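Collecting door examples in simulation: an interview with the Turkstead household robotics group

2020-11-28

The household robotics group at Turkstead has spent much of the past year on a single task: the opening and closing of interior doors. Its programme, known as Dondar, gathers examples from which a learning system is trained to operate a lever handle and swing a door through its full travel. The present article is drawn from a conversation with the group's data lead and with one of the operators responsible for recording.

The work is carried out entirely in simulation at this stage. An operator guides the robot through a furnished flat by means of a hand controller, and each attempt is stored together with the robot's joint positions and camera views. The software that renders the rooms, Skostidon, was written within the institute.

"We were asked quite early why we had chosen doors," the data lead said. "A robot that cannot get through a door is confined to the room in which it was started. It is a modest skill, but a great deal else depends upon it."

The current set contains 398 accepted examples. A first collection, completed in October, had yielded 100, all of them recorded at one door and from much the same starting point. The system trained on that first collection performed well at the door it had been shown and poorly elsewhere.

"It had learnt one doorway," the data lead said. "When we moved the starting position a short way to the side, it reached for a handle that was no longer there. We took the view that the examples themselves were too much alike, and we began again with a wider plan." 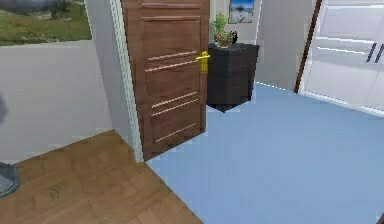 A part-open door with a yellow lever handle, in one of the rendered rooms used for recording.

Under the wider plan, operators begin from different places and with the door at different angles. Rooms are furnished, and the furniture is left where a resident might reasonably have put it. The operator interviewed considered this important.

"In a bare room everything that is not wall is door," she said. "Put a nightstand with a plant on it close to the handle, as seen from where the robot stands, and the system has to learn which of these things it is meant to take hold of. A wardrobe has handles as well. We want it to have met that difficulty before it goes anywhere near a real flat."

Each operator records for no more than 2 hours at a time. Attempts are reviewed by a second person, who may accept an example, reject it or mark it for discussion. Rejected attempts are kept in a separate store — the group expects to use them later in teaching the system to recognise when a movement is going wrong.

Asked which situations had proved hardest, the operator named those in which more than one door stands open.

"You have a lever on either side of a door, and then another door a short distance beyond," she said. "A person knows at once which handle belongs to which door. The system sees several yellow shapes pointing in different directions. We had to agree among ourselves which handle should be used in each case, and write it down, so that two operators would not teach it two different habits."
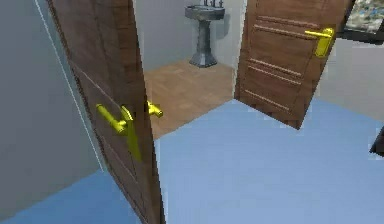
Two open doors with a bathroom between them. Handles are visible on both faces of the nearer door.

The written guidance now runs to 5 pages. It covers the side from which a handle should be approached, the point at which the lever should be released, and the distance to be kept from the edge of a moving door. The data lead acknowledged that some of these rules had been settled by preference.

"There are several sound ways of opening a door," he said. "We do not claim that ours is the best. We ask only that it be followed, or that a departure be noted in the record."

The group is cautious about what may be expected outside simulation. Rendered doors have no worn hinges and do not stick in damp weather, and the resistance of the lever is a value chosen by the programmers. A trial on physical doors is planned at the Kruger building, where a corridor has been set aside for the purpose. Further recording in Skostidon will continue alongside it, with handles of other shapes and colours to be added to the rooms.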